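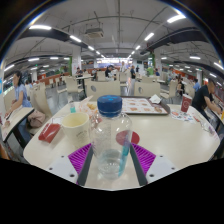 A day with the hand-teaching crew at Predia

I got to Drovside on the early train and was still holding my coffee when Huia Costigan put a gripper in my other hand. No slides, no lobby video. I had signed up for the visit back in December, and I'd been looking forward to it ever since!

Predia teaches robots ordinary table work, and most of the teaching starts with a person. You carry the gripper yourself, squeeze the fingers shut around whatever you're after, and the camera mounted on it records the whole move. Later that recording becomes a lesson for an arm. What I hadn't understood is how much of this goes on away from the lab. The crew works in dining halls, at tables with paper cups and wrappers and a tray left on them, while people at the next tables get on with their own business.

My first job was a water bottle, the tall clear kind with only a little left in the bottom. I went at it far too fast. Huia had me slow down, come in level and let both fingers meet the plastic together. She also told me to stop twisting my wrist, since an arm has to copy that too. By try 19 I had something she was willing to keep, and I was ridiculously pleased.

After lunch (good dumplings, long line) we moved on to remote control with Imelda Buenaventura. Her station is called Penner, and it has 2 arms that follow a pair of handles on a desk. It feels completely different - you lose the weight of the thing in your hand, and I kept closing the fingers too early. Imelda can stack cups on it while carrying on a conversation. Her best session so far is 92 clean picks in a row.

I asked which method she likes better. Hand-held for getting lots of different places and tables, she said, and remote for anything where the arm's own reach matters. The team's Brernen project mixes both, and I'd love to go back and see how that one is coming along.

If you go, wear comfortable shoes and leave at least 3 hours for the hand-held part. My forearm was sore until Sunday.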